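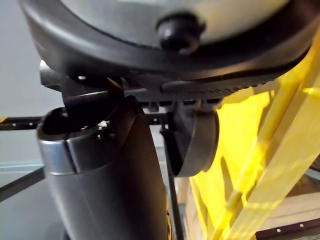
Dark gray tube, a lot of yellow to the right. Stumar, Kollham.

Packing and tidying help wanted, part time

Hi! I'm Asmaa and I run the packing room at Stumar in Kollham. We take in household bits and pieces (kitchen things, storage tubs, small tools, spare parts for all of the above), sort them, match them up and send them back out in boxes. I'm looking for two people to join me for the winter, mornings or afternoons, whichever suits you.

The work is pretty much what it sounds like. You'll have a bench, a shelf behind you and a list. You pick the items for each order, wipe them down, wrap anything that scratches and close the box. When the orders are done we tidy, and I do mean tidy! We have 64 shelf bays and every one of them has a label on it, mostly in Mohcine's handwriting, and things need to go back where the label says. You'll learn to read Mohcine's sevens in a week or so.

On a normal day the room sends out some 197 boxes. Before the holidays it's more like a normal day and a half, so expect to be on your feet and bring shoes you like. There's a kettle, a decent microwave and a long table for lunch, and the radio is on (we take turns picking the station, Tarek's turn is always louder).

You don't need experience. If you've packed up a kitchen for a move and the glasses made it, I'd love to hear about it. Things I do care about: you show up when you said you would, you can lift a full carton to waist height, and you'll tell me when you've put something in the wrong box. I've done it plenty of times and we just open the box again.

Shifts are four hours, four or five days a week. Hourly pay, every other week, and we'll go over the rate on the phone before you come in. The first two shifts are paid training with me or with Hala Saber, who has been here since the Zuleo days and knows where everything lives. There's parking behind the building, and if you bike you can bring it inside.

To apply, just write me a few lines with your name, a phone number and the hours you'd like. No resume needed, though I'll read it if you send one. Drop it in the mailbox at the side door or leave it at the front desk with Essam Lamrani, marked Packing Room. Please get it to us by 28 November 2025. I call everybody back, usually in the evening, so pick up if it's a number you don't know!

Asmaa Cherkaoui
Packing room, Stumar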